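About Devness

We write the house rules for robots that work around food, dishes and people. Devness started in May with a question from a canteen kitchen in Droltside: if a robot is going to clear our tables, who decides what counts as doing it right? We loved that question, and we're still at it!

Our main piece of work is the Plotach Guide, a set of 185 plain rules for table clearing and dish sorting. Each one fits on a single line, and each one can be checked by a person standing at the table. Scraps and paper come off before a plate is moved. Cups go in the rack with space for a gripper to let go. Two arms never reach for the same item — one waits, every time.
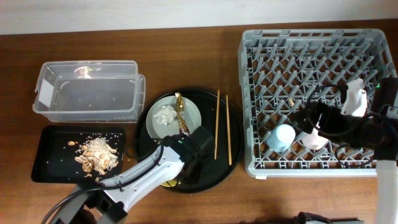
Two-arm clearing work, with the dish rack at right and scraps on the black tray at left.

We test at the table, and we test a lot. The current edition rests on 983 logged runs, and the failed ones get read first (they're the best part of our week). A rule that two people read in different ways goes back for rewriting. Chopsticks alone have been through four drafts.

The guide is free to read and copy. Urquhart, our training course, takes three days and is open to kitchen staff as well as engineers. You don't need to know any code, and people who wash dishes for a living ask wonderful questions.

Spotted a rule that doesn't hold up in your kitchen? Write to us — we want to hear it.

Page last updated Saturday, July 4, 2020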